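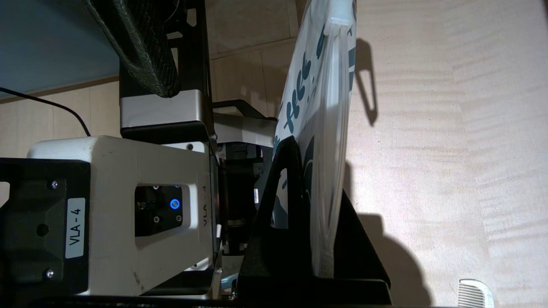 Zuria Dry Goods: frequently asked questions

These are the questions we get most often about ordering, collecting and storing tea, spices, beans and grains. If yours is missing, write to us using the form on the contact page or ring the shop after 11 in the morning.

ORDERING

Do I need an account to order?

No. You can check out as a guest. An account lets you see old orders and repeat them, and it stores your address. You can close it whenever you like and we delete your details, apart from the invoices we have to keep.

Is there a minimum order?

Not for collection. For delivery the basket has to come to at least 27 before postage. Gift vouchers do not count towards this.

Can I change an order after I have paid?

Yes, until it is marked "Packed" on your order page. Ring us if you want to add or remove something. After that we can only cancel the whole order, and you would need to place a new one.

Why was I sent a smaller amount than I asked for?

Sometimes a sack runs out while we are filling orders. We send what we have and refund the difference to the card you paid with. If you would prefer to wait for the full amount, tick "Send complete orders only" at checkout.

What is the difference between Jutau and Kaewsai?

Both are our own blends. Jutau is a black tea with orange peel and a little clove. Kaewsai is a cooking mix with dried lemongrass, lime leaf, galangal and white pepper, and should not be brewed as tea. We get asked this a lot, as the names used to sit next to each other in the price list. They are now on separate pages.

Do you sell samples?

We sell small bags of all the teas. We don't sell small bags of ground spices, which lose their smell quickly in that size.

COLLECTION

Where do I collect my order?

From the shop in Osto. Use the side entrance if the front shutter is down. Parking on the street is limited to short stays, and the yard behind the building belongs to the neighbours, so please do not leave a car there.

How will I know it is ready?

You get a message with a collection number. Bring the number with you, either on your phone or written down. A name alone is not enough when two people with the same surname have ordered.

Can someone else pick it up for me?

Yes, if they have the collection number. We do not ask for identification.

How long do you keep orders?

Two weeks. After that we send a reminder, and if we hear nothing the order is cancelled and refunded. Fresh items such as curry leaves are kept for 2 days only and are not refunded if they are not collected.

PAPER BAGS AND OTHER PACKAGING
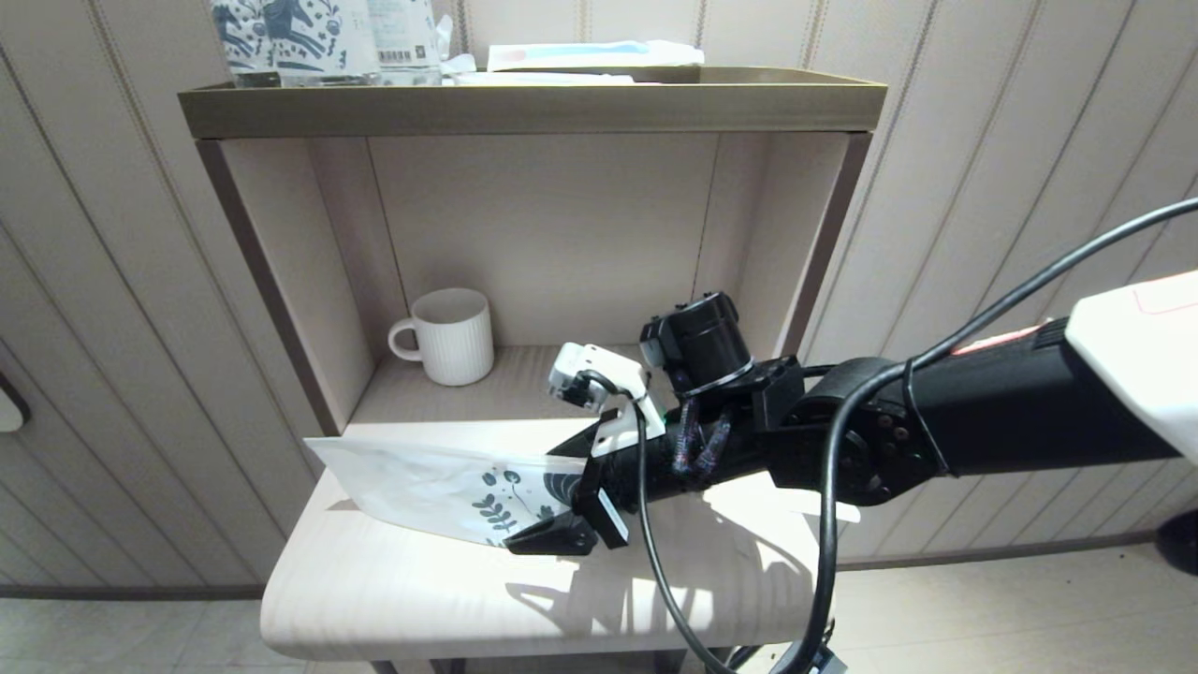
White paper bag with a dark blue-grey leaf pattern, held on its side

Can I keep dry goods in a paper bag?

For a short time, yes. A plain paper bag is fine for whole beans, lentils, rice and pasta that you will use within the month. It is a poor choice for tea, coffee and ground spices. Paper lets air and smells through, in both directions. Tea kept in paper beside a bag of cumin will taste of cumin.

Is it better to stand bags up or lay them down?

Stand them up if they are open. Fold the top over twice and use a clip or a peg. A sealed bag can lie flat without coming to any harm, but put heavier things underneath and not on top.

Can paper bags go in the paper recycling?

Plain paper can in most places. Bags with a plastic or foil lining usually can't. To check, tear a corner: if a thin film stretches along the tear, the bag is lined. Local rules vary, so look at what your council says.

Can I bring my own containers?

Yes, for anything sold by weight. They must be clean and completely dry. We weigh the empty container first and write the weight on the lid in wax pencil. We will turn away jars that are damp inside, and narrow-necked bottles, which cannot be filled with our scoops.

Do you take packaging back?

We take back our own tins and glass jars with their lids. We can't take plastic bags or jars from other shops.

STORING FOOD AT HOME

Where is the best place for a dry goods shelf?

Somewhere cool, shaded and away from steam. The wall beside the cooker is the worst spot in most kitchens, and above the fridge is not much better, as warm air rises there. A hallway or a spare corner of a bedroom will do well if it does not get afternoon sun.

Should the shelf touch the wall?

Leave a small gap if it is an outside wall. Outside walls can be cold in winter, and damp can settle behind bags that are pushed right up against them. On an inside wall it makes no difference.

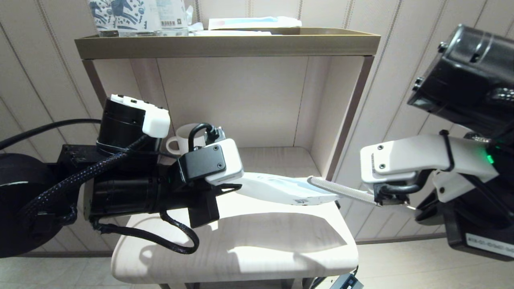 Small wooden unit with packets on the upper shelf

What should go on which shelf?

Put the things you use every day at hand height and heavy things low down. Light packets can go at the top. Keep tea on a separate level from strong spices if there is room. If there isn't, put the spices in tins.

Does light matter?

It does for some foods. Paprika, turmeric, dried herbs and green tea all fade in bright light and lose flavour as they do. Rice, salt and sugar are not bothered by it. If your shelf is in a bright place, use tins or dark jars for the first group.

How long do things keep?

Every bag we sell has a date on it. Stored well, whole spices are good for a couple of years and ground spices for several months. White rice lasts a very long time. Brown rice does not, as the oil in it goes stale. Smell it before cooking: stale brown rice smells like old crayons.

I have found small moths. What do I do?

Check every open packet, including flour, nuts, dried fruit and pet food. Throw out anything with webbing or grubs in it and take the rubbish outside the same day. Vacuum the shelf, paying attention to the corners and the undersides, then wipe it with hot water and a little vinegar. Let it dry before putting anything back. Move what is left into containers with tight lids. Flour and grain can be frozen for a week first to kill any eggs. If the moths came from something you bought here, please tell us the batch number so that we can check the sack.

My salt has gone hard. Is it spoiled?

No. It has taken up moisture from the air. Break it up with a fork, or spread it on a baking tray and dry it in a low oven.

COURSES AND VISITS

Do you run tastings?

Tormod Lundgren leads a tea tasting in the shop each month except July. Places are booked through the website. Gøran Wallin teaches the spice grinding class, which starts again in May. Please don't wear perfume to either one.

Are the classes suitable for people with allergies?

We handle nuts, sesame, mustard and celery in the same room, so we cannot promise that anything is free from them. Write to us before booking and we will send you the full list of what will be on the table.

COMPLAINTS AND REFUNDS

Something in my order was damaged. What do you need from me?

The order number and a line or two on what is wrong. A photo helps with broken glass. You do not need to send anything back unless we ask.

Can I return something I don't like?

Unopened tins and jars, yes, in the state you got them. Opened food can't be returned.

How long does a refund take?

We send it within two working days. Your bank may take longer to show it.

What is your postal address for letters?

Zuria Dry Goods, Box 1287, Osto. Parcels cannot be delivered to the box and should be sent to the shop.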